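Re: Storage cups, small set: what goes in them
From: Kerstin Lunde
To: workier-storage list

Hermenegildo Xolalpa wrote:
> Ticket 722 lists the spatula under kitchen and the hairbrush
> under bathroom. Do both still go with the black cup, or do we
> need a second container on the sheet?

One container. The sheet stays as it is, with 2 items tried against the same type of cup. Notes follow.

Spatula: one color throughout, no printing on it that I can find. The head is much wider than the handle, so store it head up.

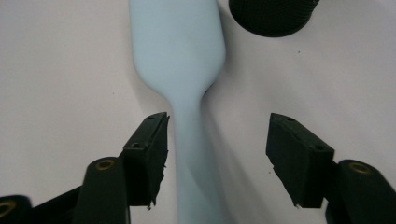

Spatula, light blue, flat on the white top.

Hairbrush: handle down, bristles above the rim. The mesh is fine enough to keep the handle inside and open enough to see it from the side. The head is wide and leans to one side, so I would not put a second brush in the same cup. Please change the entry from "pencil holder" to "mesh cup" so that a search returns both items.

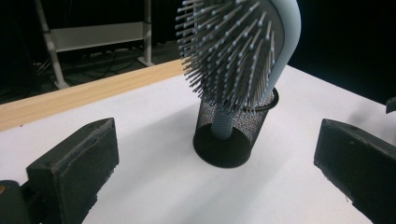 Maiara Moura replied that she has no objection to the mesh cup, but wants the spatula washed and dried before it shares a container with anything from the bathroom list, and would prefer that as a separate line on the sheet.

Agreed, I will add the line under 4.

Kerstin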